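Old Patterns on New Walls: How People in Dornberg Choose Wallpaper

Project report by Aisling Kavanagh
Home and Design elective, spring term

Introduction

My grandmother's dining room has had the same wallpaper since before my mother was born. When my parents talked about taking it down last year, the whole family had an opinion, even cousins who visit once every few years. I started to wonder why people care so much about a sheet of printed paper. For my project I decided to find out which patterns people in Dornberg have on their walls and which ones they would pick today, and whether they know where those patterns come from.

I limited the project to wallpaper in homes and small businesses. I left out paint and tile, and I also left out children's rooms, where the choice is usually made around a favorite animal or cartoon.

Background

Most of the traditional wallpaper sold now copies something that used to be made of cloth. Damask is the best known. The word comes from the city of Damascus, and it first meant a woven fabric where the pattern and the background are made by weaving the threads in different ways. Rich households hung fabric on their walls. Paper was cheaper, so printers copied the cloth designs, and later the paper versions became popular in their own right.

A damask pattern is usually built around one large shape that is the same on the left and right, such as a vase or a big flower. Leaves and scrolls fill in the space around it. The urns and garlands come from the fashion for Greek and Roman decoration, which spread through Europe in the 1700s. Many people I talked to called all of this "Victorian," but a lot of the shapes are older than that.

The other word I had to learn was "repeat." This is the distance from one point in the pattern to the next place where the same point shows up again. A large repeat looks grand on a big wall, but it wastes more paper, since each strip has to be lined up with the one next to it. I did not understand this until I tried it with paper samples on my bedroom floor and ran out before I got to the second strip.

Method

I made a survey with 8 questions and handed it out at the library, at the hardware store and at my school. I got 84 back. Three were blank on one side, but I used the answers they did have.

I also spent an afternoon at Bremico, the decorating store on the main street, and looked through their sample books. The staff let me make notes on every book on the traditional shelf. There were 538 samples on it, and I sorted them into florals, stripes, damasks, scenes and "other." The last group was mostly grasscloth and papers that look like plaster.

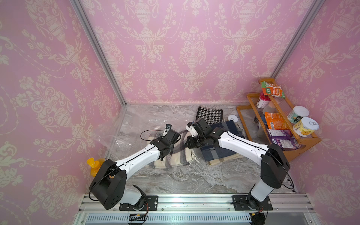
Pink only works if the second color is warm. That was the first thing I was told at the counter at Bremico, and I wrote it down word for word. A cool white on pink looks like medicine, the same person said, but cream makes it look like it has always been there.

I heard this again from other people in different words. Color came up before pattern in nearly every talk I had, even though my questions were about pattern. If I did the survey again I would put color in the first question.

What I found

Florals were the most common answer for what people have at home now. Plain or textured papers came next. Damask was lower on the list than I expected, but it was named most often in answer to the question "What pattern do you remember from a house you knew as a child?" Several people wrote extra lines in the margin here. One described lying in bed with a fever and finding faces in the leaves. Another said her uncle's hallway was papered upside down and stayed that way until the house was sold.
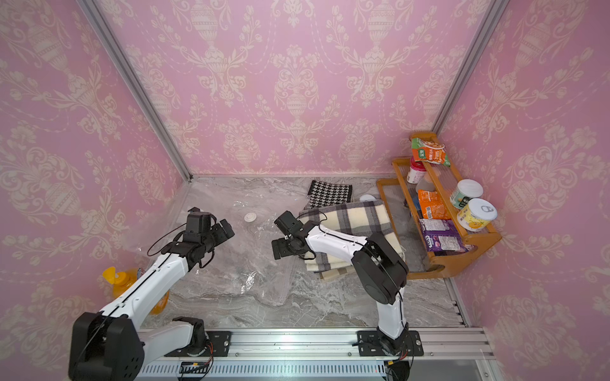
Fig. 2. Cream damask on pink, with urns, scrolling leaves and flower garlands.

When I asked what people would choose today, the answers split by age. Younger people picked bolder designs, but often for one wall only. Older people who wanted wallpaper wanted it on every wall. Some said one papered wall looks like you ran out of money. I think both groups are reacting to what they grew up with. My own parents had white walls in their first apartment and they say they were sick of them after a winter.

I also asked about putting a formal pattern next to a modern material. Many people said they would not mix them. But when I showed samples side by side — an old-style print next to a square of marble-look vinyl — more people liked it than said they would. The order of the questions may have affected this, and I can't be sure from my numbers.

Cost was the reason most people gave for not using wallpaper at all. Removing it was the second. Almost everyone who had ever stripped a wall had a story about it, usually with more than one layer under the first. At Murakami Interiors I was shown a piece taken from a house near the river with four papers stuck together. The bottom one was a thin brown stripe. The top one was a floral that I have seen in my dentist's waiting room.

Corners

I had not planned a section on corners, but every person who hangs paper for a living brought them up. A wall is hardly ever straight up and down, and a symmetrical pattern shows the mistake right away. The usual method is to cut the strip so it turns the corner by a small amount, then start the next wall with a fresh plumb line and overlap the edge. The pattern will be off by a little bit in the corner, and the eye forgives it there.

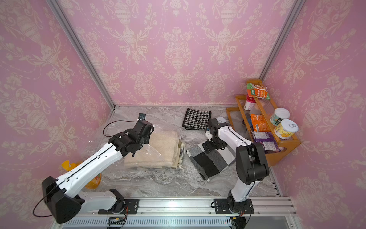
The choice of where to start matters too. I had assumed you begin in a corner and work around the room. With a large repeat, you find the center of the wall people see first and put the main shape there, or you put a seam there and let two shapes stand on either side. Then you work outward in both directions. The last join should land somewhere dark, like over a door or behind a cabinet. I looked for the last join in my grandmother's dining room and found it over the kitchen door, where half a flower is missing.

Problems with my project

My sample was mostly people who were willing to stop at a hardware store table, so they probably care about houses more than average. I also had only the one shelf to count from. The Firkesis catalog that Bremico orders from has more damasks than the shelf does, but I did not get to see all of it before March.

We are keeping my grandmother's wallpaper for now. My mother has asked me to glue down a loose edge near the window.

Comments

Tilda R.
I hung paper for years and the part about corners is right. You should have mentioned ceilings, they are never level either.

M. Osei
We had the fever faces in our house too! Mine was a goat.

pagesandpaste
Did you ask if people kept spare rolls? We have a box in the attic and none of them match any room we have now.

Aisling Kavanagh
I didn't ask that but I wish I had. My grandmother has one roll left and she won't let anyone open it.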